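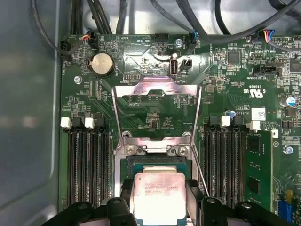 Taking apart and refitting a used workstation
Computer Hardware Workshop, project report
Shahram Mohammadi
Esgate College

1. Purpose

The aim of the project was to take out the processor of a used desktop computer, put it back correctly and write a set of instructions that a first-year student could follow. The workshop sheets we had before were written for a different type of case and left out the step where most damage is done, which is putting the chip into the socket.

I also had to record which parts of the machine had to come out first and which could stay in place.

2. Equipment

The computer was a tower that the college bought second-hand from Vorneo. It has a Dell board and an Intel Xeon processor. The other things I used were a cross-head screwdriver, lint-free cloths, a bottle of Trondusus cleaning fluid, a tube of thermal paste, a wrist strap and a tray with a lid for the processor. All the work was done on the metal bench in the Pinheiro workshop.

3. Getting to the socket

The power lead was pulled out and the power button held down before the case was opened. The tower was then laid on its side and the side panel taken off. It is possible to work with the case standing up, but the cooler is heavy and will hang off its last screw, so I would not recommend it.

The cooler was undone a little at each screw in turn, going corner to corner. It did not come away at first. I twisted it gently from side to side until the old paste let go. Pulling it straight up is a mistake, as the chip can stick to the bottom of the cooler.

I had expected to remove the graphics card as well, but there was enough room to work with it fitted. The power supply and the hard drive also stayed where they were.

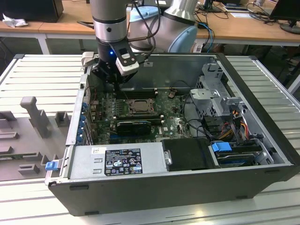 The cables were more of a nuisance than the cards. Several of the black ones loop over the board, and they drift back after being pushed aside. In my first attempt one of them fell across the socket area while the plate was up. After that I moved the loose cables before touching the lever and checked them again before lowering the chip. A strip of soft tape would hold them, if it is put on the chassis and kept off the board.

4. Handling the processor

The lever is pushed down slightly and outwards to free it, then raised. The metal load plate can then be lifted until it stands clear of the socket. From this point nothing should be held above the board except the processor.

The chip is held by its two opposite edges only. The metal lid can be wiped if it gets a fingerprint, but the contacts underneath should not be touched at all. Before lowering it I compared the notches in the edge with the socket. It goes straight down with no pressure and no sliding. If it rocks, it is not seated and should be lifted out and tried again — closing the plate on a crooked chip will bend the contacts.

The lever needs a firm push at the end. This worried me the first time, but some resistance is normal.

5. Memory

The board has a bank of slots on each side of the socket. I left the module in the outer slot alone for this project, as one change at a time makes it easier to find a fault. The latches on the empty slots are easy to knock with a sleeve, so they are worth a look before the case is closed.

6. Results

The refit was carried out 3 times. On the first try the computer did not start, and the cause was the fan plug, which I had not pushed fully home. The other 2 attempts started normally. I set a limit of 80 degrees for the processor under load, and it stayed below this on both.

7. Changes to the instructions

The draft was over 1000 words and the students who tried it lost their place. I cut the background section and moved the warning about the cooler to the top of its own page. The part on cables was added after my own mistake. I still need a clearer drawing of the notches, as two readers asked which way round the chip should go.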